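Riststead Residents' Services
A short thread on keeping shared bathrooms and washstands in good order, for all households at Gamage House.

1/ Electric toothbrushes should be stored upright. A plain cup or stand is sufficient – it need not be the one supplied by the manufacturer.

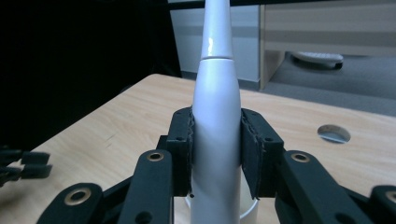

An electric toothbrush in a white cup or stand.

2/ Cups and stands should be emptied and rinsed once a week. Residue collects at the bottom and is easily overlooked. Please unplug chargers before wiping them.

3/ Residents who keep toiletries on a wooden table or shelf are asked to clear it fully before cleaning. Use a damp cloth, follow the grain, and dry the surface at once.
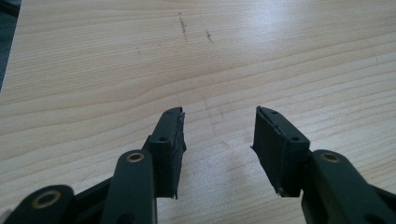 4/ Items may go back as soon as the wood is dry to the touch. Bleach must not be used on any wooden furniture listed in the Idesley inventory.

5/ Replacement cups are available from the Riststead front desk, limit 2 per household. Please quote form 777 when asking.

6/ Worn brush heads go in general waste. Handles with a battery inside do not – bring these to the desk before 4 p.m. The December collection will include them.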